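Skistard grip fault

The Skistard grip fault was a recurring failure in the Skistard, a two-fingered gripper made by Mekier for use both on a robot arm and in the hand of a person recording tasks for the arm to copy. It is best known for the long time it went unnoticed, during which the gripper reported excellent results.

Background

The Skistard judged its own grip by the gap between its finger pads. If the fingers stopped before they were fully closed, the software took it that something was between them. The manual called this "object confirmation." It could not tell an object from any other cause of a gap, and as the pads aged there came to be one other cause.

The fault

Each pad was held on a carrier by a single screw. With use the screws backed out and the pads tilted inward until their tips met early. The fingers stopped short, the software saw a gap, and a successful grip was logged. A worn gripper therefore scored better than a new one, and was often the last to be sent for service.

At the Palacios workshop in Brulden, an acceptance run in March scored 100 out of 100 picks. A count of the output bin found 41 parts. The difference was first put down to a mistake in counting, and the bin was counted again, with the same result. The remaining parts were found under the conveyor guard.

Safety

No injuries were recorded. The main concern was dropped parts, as the arm went on to swing its supposed load at full speed. Parts weighing up to 560 grams were thrown clear of the cell on two occasions. A warning light was fitted after the first. It was wired to the same grip signal and stayed green for the second.

Inspection

Mekier's service notice of 11th June asked owners to look at the pads from the operator's side, with the tool held level over a bench, before every shift. Pad angle alone does not prove the fault, and the notice also calls for a paper strip to be pulled through the closed tips.
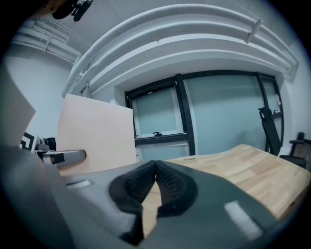 Hand-held gripper over a wooden tabletop, with the textured pads angled toward each other in a narrow V.

Correction

Later units have two screws per pad and a motor current check. Recordings made before the change were kept, with the grip column removed. The manual still uses the term "object confirmation," now in quotation marks.

See also: False positive; Limit switch; Palacios workshop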